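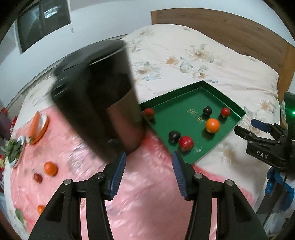
4. How listed songs were handled on air

4.1 The list and its wording

The broadcasting office in Nornavier kept its list of restricted songs as a running register. Entries were added by hand as decisions reached the office, and older entries were seldom struck out even when a restriction had lapsed. The copy we worked from holds 833 entries. It was typed up by office staff from the handwritten sheets, and where the two disagree we follow the handwriting.

Each entry gives a title, a performer and a short ground for the decision. The grounds are brief and often repeat. "Unsuitable tone" is the most common, followed by "harmful to public order" and "contrary to the character of the service". None of these phrases is defined in the rules that set up the register. Station staff told us that they learned what the phrases meant by watching what was added, and that a new entry could change their reading of an old one. A presenter who had played a slow ballad for years might stop playing it after a similar song was listed, although the ballad itself never appeared.

The register also distinguishes between two kinds of restriction. Under a full restriction the recording could not be broadcast in any form. Under a partial restriction it could be broadcast once certain words had been dealt with. The rules say nothing further about what dealing with the words involved. Earlier work on the register (Soriano and Mercado) treats partial restriction as a milder version of the full one and groups them together. We keep them apart, for reasons that will be clear from the practice of the stations.

4.2 Practice at the two stations

We had access to the programme logs of Cledo, a talk and music station in the capital, and Sebastian, a smaller station serving the southern towns. Both received the register and its updates from the same office. Their handling of it differed a good deal.

At Cledo the music librarian removed fully restricted records from the open shelves and placed them in a locked cabinet. The sleeve was left on the shelf with a note inside. Partially restricted records stayed where they were, with a strip of coloured tape on the spine. Presenters were expected to check the tape before a programme and to ask for an edited copy. In practice edited copies were made only for songs that listeners asked for often, and the logs show that most taped records simply went unplayed.

Sebastian had no librarian and no cabinet. Records were kept in the studio, and the current register hung on a nail by the door. When a song was partially restricted, the technician on duty lowered the volume by hand at the line in question. The logs record this with the letter D beside the title, and on some nights the same song carries a D in the early programme and none in the late one. One former technician said that the cue was easy to miss if the telephone rang.

The record companies had their own interest in the matter. Clorex, whose catalogue accounts for a large share of the partial restrictions, began to supply radio versions with the listed lines already removed. Its letters to the office ask repeatedly which words were at issue in a given song. The replies quote the ground from the register and add nothing to it. Clorex therefore had to guess, and its radio versions sometimes cut lines to which the office had not objected. Several of these versions were later sold in shops in place of the originals, so that a rule written for broadcasting shaped what people could buy and play at home.

4.3 Partial restriction and what the listener kept

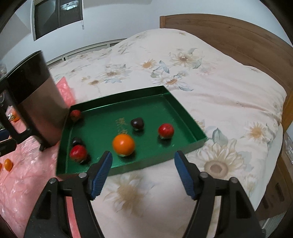 A lowered or missing line did not remove a song from memory. Listeners who already owned the record knew what had gone, and those who did not could hear that something had. We find it useful to separate masking, where the words are covered but the place they occupied is still plain, from excision, where the recording is closed up and no gap is left. The D entries at Sebastian are of this kind. The Clorex radio versions belong mostly to excision, and listeners we spoke to were often unaware that the songs had once been longer.

The difference matters for how the restriction was felt. People who listened to Sebastian remembered the drops in volume clearly, and could often supply the missing words. In one town the audience at dances sang them louder at the point where the radio went quiet – a habit that the office knew about and wrote to the station to complain of. Cledo listeners gave us fewer memories of particular songs. What they recalled was a narrower choice of music, which they tended to put down to the taste of the presenters.

It follows that counting entries in the register is a poor guide to its effect. A full restriction at Cledo and a partial one led in most cases to the same silence, while at Sebastian a partial restriction could make a song better known. Mercado's suggestion that the register be read as a plain record of what was not heard does not hold for the southern station, and holds for the capital only if the taped records are added to it.

4.4 Limits of the logs

The logs were kept for royalty payments and were not meant as a record of compliance. Requests are noted only when they were granted. The Sebastian logs for September are water-damaged and many titles cannot be read, so we have left that month out of the comparison at both stations. Live performances in the studio were not logged at all, and the former staff we interviewed disagreed on whether the register was thought to apply to them.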